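3.2 Garments, surface and starting states

The clothing used in the study was chosen to stand for an ordinary household wash. We wanted items that people fold often and without much thought, and that differ in how hard they are to bring into a flat shape. The set was put together in July by Dalal Salameh, who also wrote the folding guide that the ratings in Section 4 refer to. In total, 394 folds were kept for analysis. Folds that were given up before the last crease are reported separately and do not enter the means.

Each fold began from one of 3 starting states, which we call laid, dropped and twisted. A laid garment is spread flat with its front facing up. A dropped garment is let go above the middle of the table and left as it lands. A twisted garment is turned on itself before it is put down, so that the hem and the shoulders no longer line up. 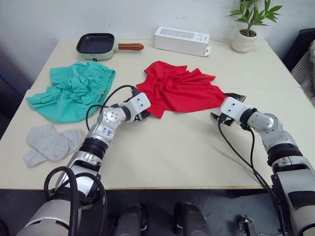 Figure 3. T-shirt (left or upper panel) and mixed items on the table (right or lower panel).

Twisted T-shirts were the hardest case in the set. The cloth is thin and holds few firm edges, and the usual cues for finding the shoulders are hidden until the body has been opened out. In the first panel of Figure 3 the folds of the red shirt swirl together in the middle, while one flap reaches away from the body and looks much like a sleeve. A flap of this kind is the best place to start, as it gives a direction along which the rest can be drawn flat. Our guide therefore asks for the shirt to be opened from an outer corner first and smoothed towards the centre afterwards. Pulling at the middle tends to tighten the twist – a fault we met often in the early folds.

The table was kept the same for all garments. A pale top was preferred for strongly coloured items, as the outline of the cloth is easy to judge against it. The same choice makes light grey and white items harder to judge, and we return to this in Section 5.

3.3 Mixed loads and shared space

Single garments say little about how laundry is folded at home, where finished items and unfinished ones share a surface. We therefore added a second condition, the mixed load, in which several kinds of item are dealt with on one table. A limit of 60 seconds was set for each item, counted from first contact. No order was given.
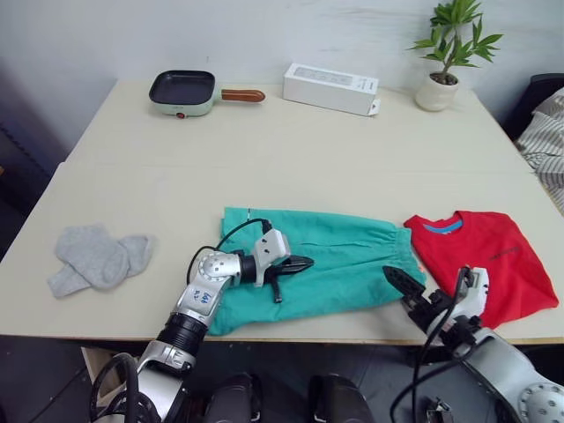
Space on the table becomes the main difficulty once a load is mixed. A folded item has to be put somewhere, and the place chosen decides how much room is left for the next one. In the second panel of Figure 3 the red T-shirt, folded with its light blue collar at the top, takes up the space to the right of the flattened green garment, and the grey socks are bunched on the left. Household objects stand near the back edge, among them a small frying pan and a potted plant, and the folding area is the part in front of them. We scored a placement as poor when a finished item had to be moved again before the load was done.

Socks were scored only as paired or unpaired – their final shape was not rated. For all other items the rating covers outline, evenness of the layers and the position of the collar or waistband.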